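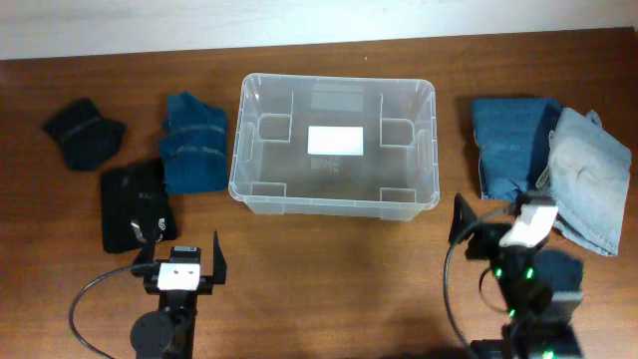 When I moved to my present apartment, I owned no chest of drawers and I did not want to buy one. The bedroom is narrow, the door opens inward, and any furniture deeper than a chair would have to be climbed over. So I started to keep my clothes in boxes under the bed, first in cardboard, later in fabric, and now in plastic. I have come to believe that the most important moment in this system is the one before anything goes in. The clear bin stands in the middle of the table, still empty, with the folded things waiting on both sides of it, dark clothes and dark denim to the left, the medium blue and the faded light blue to the right. In this moment it is still possible to change your mind. Once the lid is closed, you will live with your decision until the season turns.

I do my big change of clothes in August, which my friends find strange. In August the heavy jeans have been resting for two months and I can look at them without affection. I take out everything, put it on the table, and fold it again from the beginning, also the pieces that were folded well.

Denim is a difficult material to store. It is thick, it keeps its own opinion about where the crease should be, and two pairs of the same size never make the same packet. For years I folded mine in the way my mother did, in half along the legs and then in three, and laid them flat in a pile. The pile was handsome for one day. Then I needed the pair on the bottom, and after this I had a heap.

A small shop called Barotden, which sells storage goods and a few kitchen things, gives a folding evening twice a year. I went because it was raining and the shop was on my way home. There were 23 of us around two tables. What we learned was simple enough. Fold the legs together, tuck in the pointed part at the seat so that you have a straight edge, then fold from the hem toward the waist, and stop a little before the end. The last fold closes the packet. If it stands on the table by its own strength, it is good. If it falls, it is too loose, and you begin again.

Mine fell many times. I practiced at home with an old pair from Testa, a brand that makes very stiff trousers, and these were the first that stood. Softer jeans took me longer. The faded ones with frayed edges are still the hardest, because the fabric has become thin in some places and not in others, and the packet leans to the weak side. I put such a pair between two firm ones and it behaves.

T-shirts with a print ask for a different decision. You can hide the print inside the fold, where it is protected, or leave a piece of it outside. I leave it outside. I have several black shirts and when they are folded they are all the same shirt. With a corner of the drawing showing I can find the one I want at six in the morning without putting on the light in the whole room.

About the box itself I have changed my opinion. I used to like the fabric cubes from Ulterska, which are pretty and cost little, but their walls bend outward when the denim pushes, and I could not see what was inside. Clear plastic is less beautiful under a bed. It is also easy to wipe, it slides on the floor, and one look through the side tells me if I have arrived at the winter or at the summer. My bins hold nearly 10 pairs each if I am strict, fewer if a thick one is among them.

I will admit one mistake. In my second year I ordered vacuum bags from Etunum and pressed all my denim flat as a book. It saved a lot of space. In autumn every pair came out with hard wrinkles across the knees, and I wore them like this for weeks, since my iron is weak and my patience also.

Now I pack in a certain order. Heavy and dark things go in first, against the short wall, then the medium ones, then the light. Shirts go last, in the gap which always remains. I leave a space as wide as my hand, so that one packet can be lifted out while the others keep standing.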